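Building Services Newsletter
Talpur House and Lorville Annex
June issue

Item 4: Humidity control in the archive store, and the revised setpoints

The archive store on the lower level of Talpur House has run to a single year-round setpoint for as long as there are records of it. That setpoint was 50 percent relative humidity at 68 degrees. Tenants who keep material in the store have asked why it is being changed and what it will mean for access. What follows covers the reasoning, the test period, and the settings that now apply.

Relative humidity is a ratio. It compares the water vapor in the air with the most that the air could hold at the same temperature. Warm the air without adding water and the ratio falls. Cool it and the ratio rises. A store that is held steady in temperature but fed with outside air will therefore swing with the season unless equipment adds or removes water. In winter the incoming air is dry once heated and the humidifier has to run. In summer the same air arrives with more water than the store can accept, and the cooling coil has to be driven well below room temperature to wring it out. The air is then too cold to supply and has to be reheated.

Reheat is where the money went. Metering on the air handler showed 1635 kilowatt-hours in the peak month on the reheat coil alone. The coil was working against the chiller, which was serving the same duct. The arrangement is normal for its age and was specified correctly when it was put in, but it is expensive to run and it wears the valves.

The question put to Arsalan Ghauri, who reviewed the plant in the spring, was whether the tight setpoint was doing anything for the contents. His report makes a distinction between short swings and slow drift. Paper in closed boxes, leather, textiles and board all take up and release water slowly. A box on a shelf lags the room by days. A swing that lasts an hour while the door is propped for a delivery does very little to what is inside the box. A swing that lasts two weeks does more. A slow change over a season, within limits, is followed by the material at a pace it can tolerate.
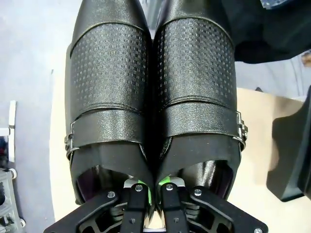
The limits matter more than the midpoint. Above 65 percent the risk of mold begins to climb, and it climbs faster in still air than in moving air. Below 30 percent some adhesives and coatings become brittle, and leather that has been allowed to dry out may not recover its flexibility when the humidity comes back. Between those two figures the report recommends a working band with a margin at each end, and a cap on how fast the room may move inside it.

The band adopted is 38 to 55 percent. The room may drift within it by no more than five points in a month. Temperature is allowed to drift as well, from 62 degrees in winter to 70 in summer. The winter figure is the more useful of the two. Cooler air needs less added water to reach the same relative humidity, and most forms of chemical decay slow down as the temperature drops. Tenants working in the store for more than a few minutes in winter should bring a sweater.

Test period

The new control sequence was run on the east half of the store before being extended to the whole floor. Data loggers were placed in 34 positions: on open shelves, inside closed boxes, at floor level beside the outside wall, and at the return grille. Each logger took a reading every 15 minutes. All were checked against a salt reference before and after, and two were rejected for drift and replaced.

Shabnam Kakakhel compiled the results. The open-shelf loggers stayed inside the band throughout. The boxed loggers moved less than half as far as the open ones, as expected. The return grille read one to two points drier than the room average, a difference explained by its position above the lighting track. The control sensor has been moved away from the grille to the center aisle, where the reading agrees with the shelves.

The outside wall was the weak point. Floor-level loggers on that side read up to seven points higher than the center aisle on cold mornings. The wall surface is cooler than the room, the air next to it cools, and its relative humidity rises even though no water has been added. With the shelving pushed hard against the wall there was no air movement to break this up. The bottom shelves on the outside wall have now been emptied and the units pulled forward to leave a six-inch gap. Tenants with boxes in bays along that wall will find them moved up or across, with the new location written on the bay card.

Carton storage on the floor is no longer permitted anywhere in the store. Pallets are acceptable in the receiving area for the day of delivery only.

Materials on open display

Several tenants keep samples or finished goods in the upstairs viewing rooms, which are served by the general office system and have no humidity control at all. The revised settings do not apply there. Items that come up from the store for a viewing should be treated as having left the controlled environment, and the following points are worth observing.

In summer the difference between the store and the offices is small and material can be carried straight up. In winter the office air can fall to 20 percent or lower by late afternoon. Boxed items should stay boxed until needed and go back down the same day. Leather, parchment and anything with a veneer should not be left out overnight in the heating season.

Cold material brought into warm humid air can gather condensation on its surface. The winter store at 62 degrees is not cold enough for this in ordinary office conditions, but it is possible on a mild wet day in spring with the windows open. Leave the box closed for two hours first.
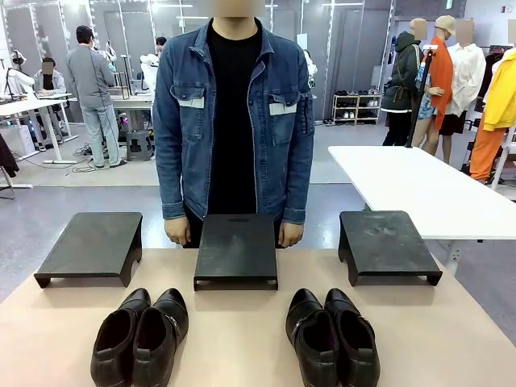 Wajid Rajput

Plant and Controls, Talpur House

The air handler now runs on a revised schedule as well as a revised setpoint. The supply fan used to run at full speed at all hours. It has been fitted with a variable speed drive and drops to a reduced speed between 7 p.m. and 6 a.m., provided that the room is inside the band and the rate of change is inside its limit. If either condition fails, the fan returns to full speed and stays there until both have been satisfied for one hour. The one-hour delay was added after the first week of the test, when the fan was found to be changing speed too often on a marginal reading.

Outside air has been cut back to the minimum needed for occupancy. A sensor in the store reads carbon dioxide and opens the outside air damper when people are present. With the store empty the damper sits at its closed stop. Damper leakage was measured at the closed stop and found to be higher than the manufacturer's figure. The blade seals were replaced in May and the measurement has not yet been repeated.

The humidifier is a steam unit with disposable cylinders. Under the old setpoint it used a cylinder every 456 running hours, limited by scale from the local water. Running hours should fall considerably under the new band, but the scale rate per hour will be the same and the cylinders will continue to be changed on hours run. A water softener was considered. Softened water raises the conductivity in the cylinder and can cause foaming in this type of unit, so it was left out. Elli Karppinen is looking at reverse osmosis feed as an alternative, and a costed option will go to the building managers in the fall.

Alarms

Three alarm levels are now set on the store. The first is a warning at two points inside either end of the band. It is logged and shows on the front desk panel but calls no one. The second is raised when the room leaves the band for more than 30 minutes, and pages the duty engineer. The third is raised at 62 percent or 32 percent, or on loss of signal from the control sensor, and also notifies tenants by text message.

Tenants who want to receive the third-level message should give a current phone number to the front desk. The list inherited from the previous system contains numbers that no longer work and will be dropped at the end of the month.

Please do not prop the store door. The door contact starts a timer, and after ten minutes the control sequence ignores the room reading and holds its last output. This prevents the plant from chasing corridor air, but it also means that the store is uncontrolled for as long as the door is open. Large deliveries can be arranged with Arūnas Tamošiūnaitė at the Lorville Annex desk, who will put the plant in delivery mode for the period needed.

Work still open

Insulation of the outside wall has been priced in two versions, one with an internal vapor barrier and one with a capillary-active board and no barrier. The second costs more and takes up less depth. A decision depends on the moisture readings being taken in the brickwork, which need to run through one full winter.

The floor drain under the air handler has been trapped and primed. It had dried out, and for part of the winter it was supplying damp air to the plant room.

Logger data for each bay can be requested in spreadsheet form from the front desk. Allow four working days.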